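# Is the Garnaseck hand-held gripper kit suitable for crockery?

**Mwende Massawe**
February 27, 2021

Our department is considering the purchase of the Garnaseck two-handed demonstration kit, offered by Stosovlow at 3,449 with tracking bar and marker plate included. Our work concerns the clearing and stacking of tableware, and most of the items are glazed. I should be grateful for advice from members who have used the kit with bowls in particular. Does the finger pad hold a thick, rounded rim securely, and is the standard pad adequate or should the soft set (a further 300) be ordered at the same time? The supplier's leaflet deals only with boxes and bottles.

**Othmane Fawzy**

We have used two of these grippers since September, chiefly for table-clearing tasks with a bowl, a saucer plate and a tray. The operator holds one in each hand.
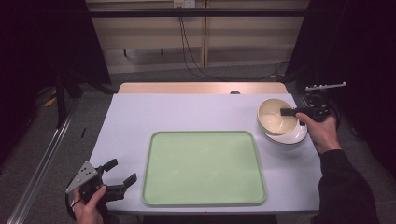 *Two-handed work at the table, with one finger of the right-hand gripper inside the bowl.*

In our experience the rim is the correct place to take hold of a bowl. One finger should be placed inside and the other outside before the handle is closed. Operators who attempt to grip across the whole bowl will find that the opening is too narrow for anything of a useful size.

As regards the pads, we began with the standard set and later bought the soft set. The standard pads are satisfactory on unglazed ware. On a smooth glaze they tend to slide if the bowl is heavy, and I would recommend the soft set for your purpose. The pads are fixed by screws and can be exchanged at the bench.

Please note also that glare from overhead lamps shows clearly on glazed surfaces in the view from the gripper camera. The view below is typical. 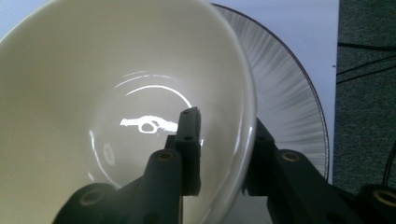
Photo: Othmane Fawzy / Teltis

If your software depends on finding the edge of the bowl, it would be advisable to test it under your own lighting before placing an order. Stosovlow lent us a kit for 44 days on request.

**Haris Atanasov**

It depends on the bowl. Ours were fine.

**Huia Tomoana**

I agree with the previous remarks on the soft pads, but wish to add a point about cost. The price quoted does not include the yearly service agreement, which was 400 when we renewed. The agreement covers worn finger parts and recalibration of the markers. It does not cover the wrist straps.

We compared the kit with the Noguchi model before buying. The latter is lighter in the hand, and our operators preferred it for long sessions, but spare fingers had to be ordered from abroad. Takumi Hamada has posted his notes on both models in the equipment section of this site, and they may be consulted by any registered member.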